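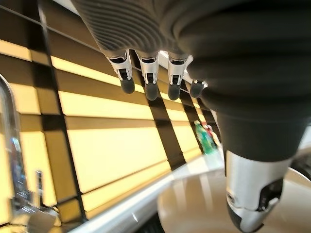 Slide 1: the glowing slat wall

Okay, leave this one up while people find seats. Let them look at the yellow for a bit. Lights down if Babak can find the switch!

Hi everybody, I'm Yasaman, and I'm going to talk for twelve minutes about a wall. I love this wall. Warm yellow going into cream, slats running sideways, thin dark lines between them, and then those big dark bands cutting across, some straight up and down and some on a slant. Look at how the lines pull together toward the right (point, don't walk in front of the projector again).

So when Simin and I started on the Trancombe lobby, the client wanted "cozy but bright." Those two fight each other. Put one bright lamp in a big room and you get glare and a lot of gloomy corners. Spread the light over a whole wall and people relax, they stand closer to it, they talk lower. Ask who here has a favorite seat in a restaurant, and where the light is. Wait for hands.

Then the dark lines. My first sketch for Trancombe had none, just one big glowing sheet, and Simin said it looked like the inside of a fridge. She was right, darn it. Your eye wants an edge to hold on to. We went through 62 sketches getting the bands where we liked them (skip the story about the coffee unless we're ahead).

Color next. Warm, warm, warm. I'll fight anyone on this. We tried a bluish white on the sample panel and Mojtaba asked if he should take a number and wait for the dentist.

Budget question always comes up, so say it early: our sample panel cost 700 dollars, and yes, we made 2 of them.

Next slide is Berkay's floor plan. Hand him the clicker, and remind him the back button sticks.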